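Oct 12, 2023

Dye bench, Mirken batch – madder on cotton, second go

Started late, water heater was off again. Bath made up from the last of the Verstraete madder, ground fine this time, soaked overnight in a bucket with the lid on. Smelled fine. Color of the liquor much deeper than the coarse stuff gave us.

Fabric is the cheap unbleached cotton from Nadolness. Scoured it twice. First scour water came out yellow like weak tea, second nearly clear, so one scour isn't enough for this cloth whatever the label says. Weighed dry at 700 g. Alum from the big tub, then a chalk dip, rinsed, hung up damp.

Into the bath cold. Brought up slow. The thermometer on the left burner reads high, checked it against the good one and it was off by 5 degrees F. Wrote that on tape and stuck it to the handle. Held at 149 F for roughly an hour, stirring whenever I remembered, which was not often enough in the middle. Someone had borrowed the long spoon.

Results, pieces still damp so take with salt:
Strip A, alum only – orange brick, bit dull
Strip B, alum and chalk – proper red, best so far
Strip C, alum and chalk, iron dip after – brown, went too far, left it in too long
Strip D, no mordant – pinkish nothing, as expected

Strip B is close to what the Stastus people want for the lining. Need to see it dry and in daylight before I tell them anything. Also need a wash test, the last red bled all over the white thread and we had to unpick the lot.

Printed flowers are the other half of the order. They want a small orange-red one on a cream ground, dark middle. Iron paste for the dark part maybe, thickened with gum so it doesnt creep.
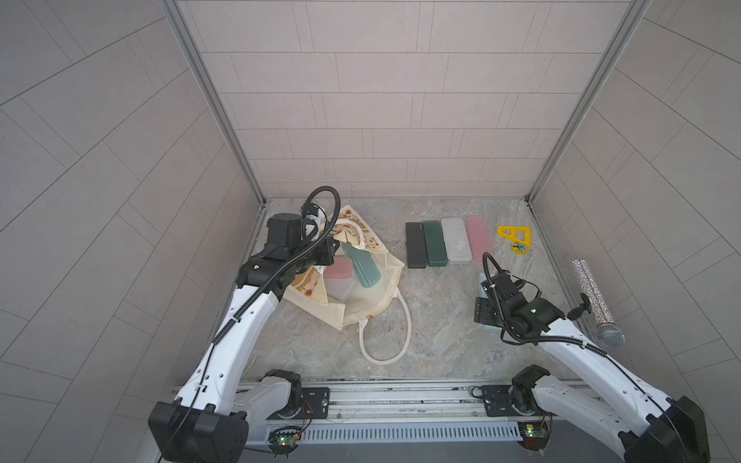

Cream tote, flower print on the upper flap.

Tried 2 gum mixes on scrap. Thin one crept right away, fuzzy edge. Thick one held a clean line but cracked when it dried. Somewhere between the two then. Try adding the iron last, and let the paste sit before using it, the lumps were bad.

Exhaust bath kept, in the blue bucket under the sink, DO NOT TIP OUT. Should give a decent peach on wool if anybody wants it.

To do
– dry strips in shade, label the backs
– wash test B and C with white thread
– order more madder, ask Verstraete for teh same lot
– new gloves, medium, all the left ones have holes
– find spoon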